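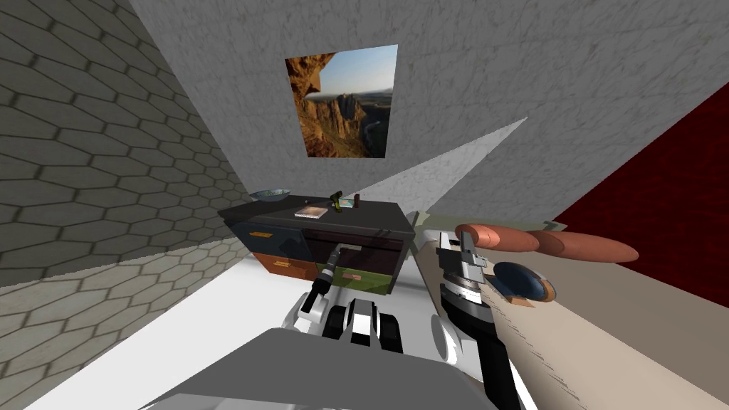

4. Recording your first drawer examples

By now you should have Gisora installed and the dresser room loaded. If the room comes up without its objects, go back to section 3 and redo the asset step. I skipped it my first time and lost a whole morning!

1. Open the Ziton panel and pick "New session". Give it a name you'll recognize in April (mine are all called "test", please don't copy me).

2. Check that both arms answer to the controllers. Wiggle the left one first, then the right.

3. Choose one drawer for the whole session. I like to start with the olive-green one on the right side of the dresser and leave the blue and orange-brown ones for later sessions.

4. Press Record, then bring the left gripper toward the drawer front. Go slower than feels natural – the learner copies your hurry along with everything else.

5. Keep the right arm clear of the things on the beige counter. Bumping one doesn't stop the recording, so you have to catch it yourself.
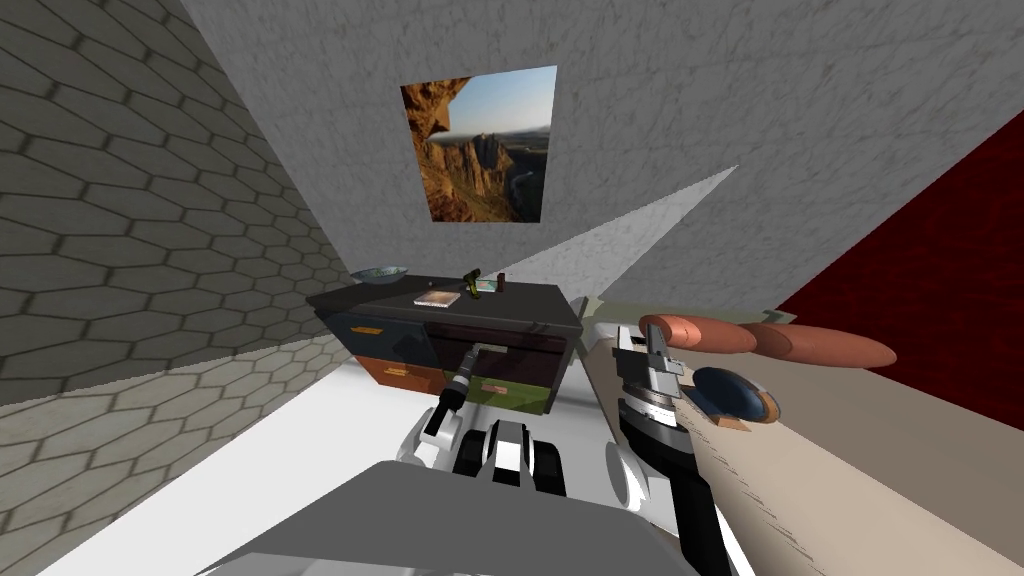
Figure 4.2. Left gripper at the drawers, right gripper held up beside the counter.

6. Press Stop, then mark the example Keep or Toss. Toss anything you had to think about for more than a second or two.

7. Reset the room and go again until you have 42 keepers.

Note: Riaan Mkhize trained our first drawer policy on 537 examples, but you can do a trial run with 67 and see whether the arm at least heads the right way.

Caution: Don't change the camera view halfway through a session. Ziton will let you, and it won't warn you – you'll end up with a mixed batch that has to be sorted by hand. If you want a second view, save and close first, then start a new session from step 1.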